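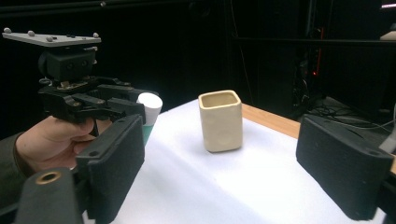
Vikameck publishes results of hand-held gripper comparison

Vikameck has released the results of a bench comparison of hand-held grippers used to record manipulation tasks. The work was carried out in May with Climeck, which supplied finger pads and mounting parts. The full results table and the test procedure can be downloaded from the Vikameck website at no charge.

The comparison covered 821 recorded attempts at tabletop tasks, including picking up a small container, setting it down upright and placing one object inside another. Of these, 514 were made with textured pads and the rest with plain ones. Each attempt was scored on whether the object was released in the right place and whether the fingers stayed in camera view until the jaws opened.

Textured pads did better on smooth and glazed surfaces. On ribbed plastic caps the two pad types scored the same. Operators also reported that a wider jaw opening made it easier to approach square objects from a corner, although it made small caps harder to line up.
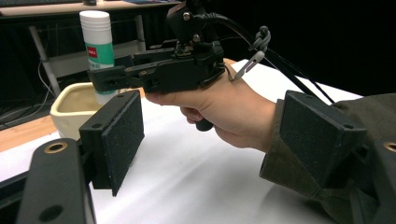 Can the results be applied to a gripper mounted on a robot arm?

Only in part. The pad results should carry over, but the handling scores depend on a person's grip and wrist movement, and Vikameck did not test any arm-mounted units in this round.

Camera placement had a larger effect than expected. A camera set close to the jaws gave a clear view of the contact point but lost sight of taller objects during the approach. Moving it back fixed that problem and made the tool harder to hold level. Vikameck recommends the rear position for general recording and the forward position for small parts.

Weight was the most common complaint. The heaviest setup tested came to 264 grams more than the lightest, and operators asked for breaks sooner when using it. Cable routing came second. Cables that left the tool from the top got in the way less often than those that ran back along the forearm.

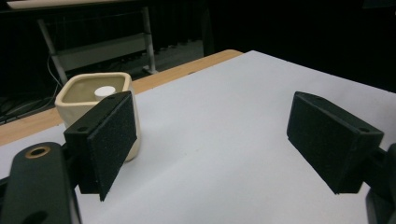

Climeck will use the pad findings in a revised finger set. The new set keeps the current mounting pattern, so existing users can change pads without replacing the brackets. Orders open in the fall through Climeck and its distributor, Baltex.

A second round of testing will look at two controllers for arm-mounted grippers, using the same tasks and scoring sheet. Labs that want to send in hardware can request the 216-page test manual and a loan form from Vikameck. Hardware is returned after testing, and suppliers see their own scores before publication.

Media and technical inquiries: Vikameck press office, through the contact form on the company website.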